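Indoor drying and folding - your questions, my answers

I get asked the same things every winter, so I've put my replies in one spot. Last updated July 2, 2025.

Do you really dry everything inside?
From April on, pretty much! The Pavier rack comes in, goes up on the tiles and stays there until it warms up again.

Hangers or straight over the rail?
Hangers for tops and anything heavy like denim, and I leave a gap between them if I can. I've never matched my hangers - whatever colour is closest to hand gets used.

Where do you fold?
On a table, never the bed (I just end up lying down). Mine's white, so it's easy to spot a stray sock. I tip the lot into a pile and start with the biggest piece.

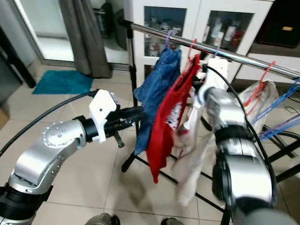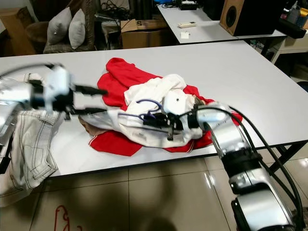 Should reds and whites be kept apart once they're dry?
No need, the worry is all in the wash. I do keep them apart while they're damp though - I lost a favourite tea towel that way and I'm still cross about it.

What if something still feels a bit damp?
Back on the rail it goes, even if it's only the cuffs. Jeans are the worst for this, so check the pockets and waistband.

How much did the rack cost?
Mine was $40 from Calimlim, and it's lasted 3 winters so far. The feet have gone a bit wobbly but I'm not replacing it yet.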